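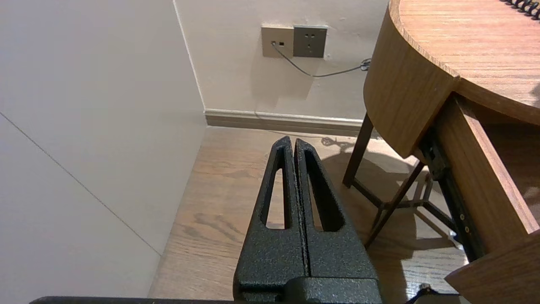 To: Duman Student Robotics Club, members list
Subject: Re: Bedside task, entry for the Wellik round

Dear members,

Thank you to those who replied to Ms. Haruna's message. The rules for the Wellik round state the following.

Jummai Haruna wrote:
> Could the club confirm whether teams may
> change fingers between runs? Our team would
> like to keep the slotted pair throughout.
> We also need to know when logs are due.
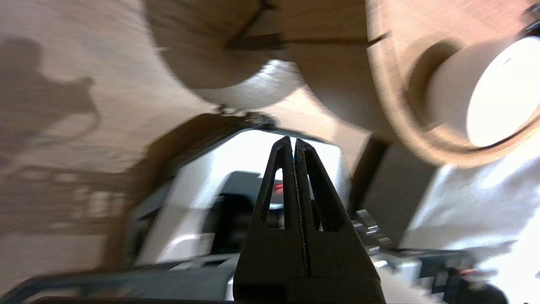

Finger changes are permitted between runs but not during one. Each team has 20 minutes at the station, including setup. Runs begin with the fingers closed, tips together, and the operator is to confirm this aloud before motion starts. Shadows as heavy as the large gray one on the light wood have troubled the Zonura tracking software, and teams using it should record the lighting in their logs.

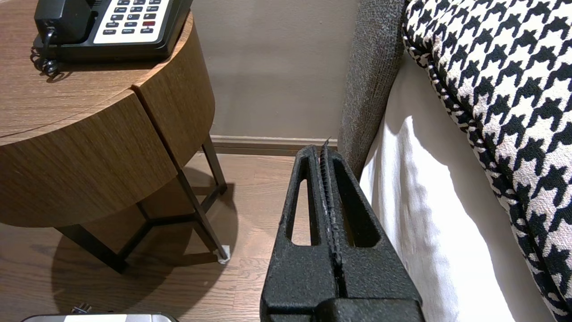
Logs are due by 5 p.m. on the day of the run. Late logs will be accepted only with the written approval of Yakubu Odukoya, who is also keeping the station schedule. Of the 17 slots available in September, nine remain open. Requests should give the team name, the operator and one alternate.

The telephone must not be moved from the nightstand between runs.

Sincerely,
Club Secretary
Duman Student Robotics Club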